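Soledad Kapoor on running a home repair line
Posted 2/1/23

Soledad Kapoor answers the phone by saying her first name and then waiting. She has run the Piken tenant repair line for 10 years, out of a second-floor office above a shoe store, and she says the waiting matters more than the greeting.

"People have rehearsed what they want to say," she says. "If I start asking for a unit number, they lose it. So I let them go first and get the number at the end."

Piken manages 701 apartments in four neighborhoods. Kapoor and Karim Chamoun take the calls between them, write up the work orders and send them to the crews. Before this she was a dispatcher for Selard, a heating company, where she worked nights.

What people call about

Most of what comes in is water. Kapoor keeps a paper log next to the computer, a habit left over from Selard, and in January she wrote down 74 calls that had to do with a leak, a clog or a drip. Heat came second. Locks came third.

"Everybody thinks winter is all radiators," she says. "You do get the radiators. But you get the kitchen first thing in the morning, every day, all year."

She asks the same things each time. Is water on the floor now? Can you reach the shutoff? Is there anyone living below you? If the answer to the last one is yes, she calls downstairs while the tenant is still on the other line.

The shutoff is where the calls slow down. Many tenants have never looked for it. Kapoor talks them to the cabinet under the sink and has them feel along the back wall for two small handles. She doesn't use the word "valve" unless the caller uses it.

"I say, it's about the size of a walnut, turn it like you're closing a jar. Then I wait again. Sometimes I hear all the cleaning stuff coming out of the cabinet."

With double sinks she has one more question, which is what happens on the other side when you run the water. If the left basin fills while the right one is running, the clog is past the point where the two pipes meet, and she sends a plumber. If only one side is slow, she sends whoever is closest.

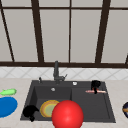
Learning the buildings

Kapoor had been on the line for a month when she asked to visit the apartments. Her supervisor then, Visitación Casado, didn't see the need but let her go on Friday-rate overtime as long as the phones were covered. Kapoor went to every building and drew floor plans in a notebook.

"I was sending people to the wrong door," she says. "At the Matoušek building there are 2 entrances with the same street number. The crew would sit at one and the tenant would be standing at the other, both of them calling me."

The notebook is still in use. Chamoun has added to it in green ink, mostly notes on parking and on which basements have bad light. He came over from the leasing side three years ago and says the notebook taught him more than the training did.

"The training was the software," Chamoun says. "The software doesn't know the freight elevator needs a key."

The calls that aren't repairs

Some people call with nothing broken. Kapoor mentions a man who phoned all one February to ask if his heat was going to go out. It never did. She put him down for a check anyway, and the technician, Gunārs Org, bled the radiator and stayed to explain the thermostat.

"After that he called maybe once," she says. "He wanted somebody to look at it. That's a fair thing to want."

She is less patient with the owners. Piken moved its after-hours calls to an outside service, Gratormont, last summer, and Kapoor spent the fall sorting out work orders that had come through with no apartment number. She has asked for the night calls back. The answer so far is that it is under review.

Ximena Durán, who lives in one of the larger buildings and has called the line over the years for a broken latch, a dead outlet and a stuck window, says she holds non-urgent problems until the morning so she can get one of the two of them.

Kapoor knows about this. She says other tenants do the same, and she would rather they didn't if there's water involved.

"A latch can wait for me," she says. "A leak, call whoever picks up."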